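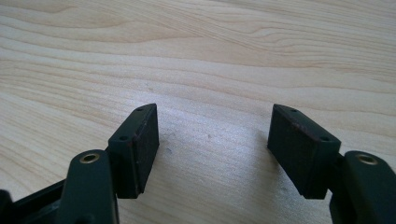
Threads > Saved > Furniture oil, a grumble

1/ Lumance says its tabletop oil is "fully cured in 2 hours." I've been finishing tables in my garage for a good while and I don't buy it. Dry to the touch, sure. Cured is a different word.

2/ The small print on the back of the can says to wait 168 hours before you put a hot mug on it. That's a week. So which is it, the big number on the front or the little one on the back?

3/ I asked their support. Got a reply from a Szabolcs Fülöp, perfectly polite, who told me "cure time depends on conditions." Which conditions? No answer to that one yet.

4/ Also not sold on "one coat coverage." Pale wood drinks the stuff. My last table took three and the end grain still looked thirsty.

5/ Krešimir Mujić runs the finishing class at Zirnurside and he loves this oil. Fine. He also gets his cans free from the distributor, and he says so, to his credit. I'd still like to hear from somebody who paid for it.

6/ Someone will bring up the Zendale comparison chart. I've read it. It has 10 oils on it and Zendale sells the one at the top. Draw your own conclusions.

7/ What would change my mind: same board, cut in half, one side their oil and one side plain old tung. Coffee ring on each, left overnight. Show me both halves in the same light. I've been asking since May.

8/ People keep telling me it "brings out the grain." Any oil brings out the grain. So does a damp rag, for a minute or two. I want to know what it looks like after a winter of kids' homework and spaghetti.

9/ And please stop with the glare shots in the ads. Every table looks great with a window bouncing off it. Tilt the thing and let me see the scratches.

10/ Before you ask, no, I haven't tried the Chareonsuk wax over it. It costs more than the oil. If an oil needs a wax on top to survive breakfast, put that on the front of the can too.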